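Keeping an old computer instead of buying a new one

Mon 2 September

I have been meaning to write this since May, when my computer started to switch itself off in the middle of my translations. It is nine years old. I bought it second hand when I moved to Miscombe, and I know each noise that it makes.

My first thought was to buy a new one. I looked in the shops for three evenings and I found nice machines, but the one I liked cost 1000 pounds and for this money I can pay a lot of other things. Also I did not like the idea that a machine which still opens my documents should go to the tip. In my grandmother's house a radio was repaired until the man who repaired it retired.

So I decided to learn. I should say that I am not a technical person. I translate letters and contracts, and before this summer I had never opened a computer case. My neighbour Fiifi Frimpong lent me his screwdrivers and a book with 277 pages, of which I understood perhaps the half. The chapter on cooling was the useful one for me. Between the processor and its cooler there is a grey paste, and after many years it becomes dry and hard, and then the heat has nowhere to go. My computer was showing 104 degrees before it went dark. Fiifi said a word in his language which he would not translate for me.

New paste is very cheap. The cleaning takes longer, and you need patience more than strength. Use a cloth that does not leave threads, a little alcohol, and wipe slowly. Take off the power cable first, please, and touch something metal before you put your hands inside.
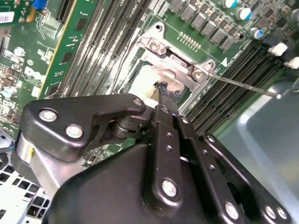
A green motherboard with the silver metal frame
of the processor socket in the middle

The metal bracket which holds the processor made me the most nervous. I was afraid to bend something, so I made a drawing on paper of where each screw belongs and put the screws on the drawing. It took me a whole Sunday afternoon, with two pots of tea.

Since then it has not gone off one time, even in the hot week of August with the window closed against the road works. I have also put in more memory, which I got from the second-hand shop Issahaku, behind the station. The owner tested it in front of me and gave me a paper bag to carry it home.

Next I would like to change the old hard disk, but first I must copy all my photographs, and they are in a terrible disorder. If somebody knows a simple program for finding doubles, please write it in the comments. It should be free, or nearly.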